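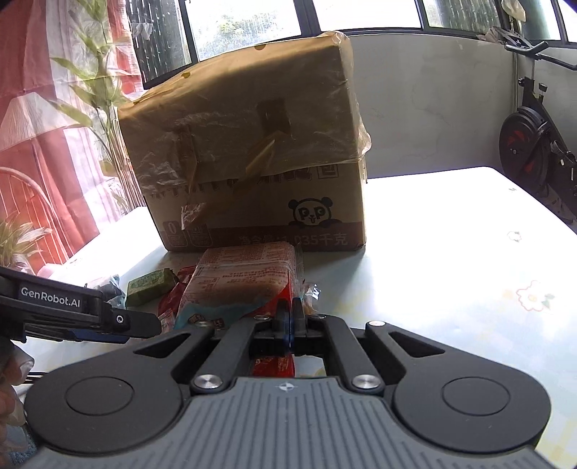
Calling your state senator's office gets so much easier with a little setup at the kitchen table!

Tape an index card inside a cabinet door with the district office number, the bill number and your zip code. Write out what you want to say and keep it under 200 words (mine ran 64 last time, and the aide thanked me!). Call before lunch if you can. Keep letters and replies in one folder, newest in front, and jot the date of each call on the flap.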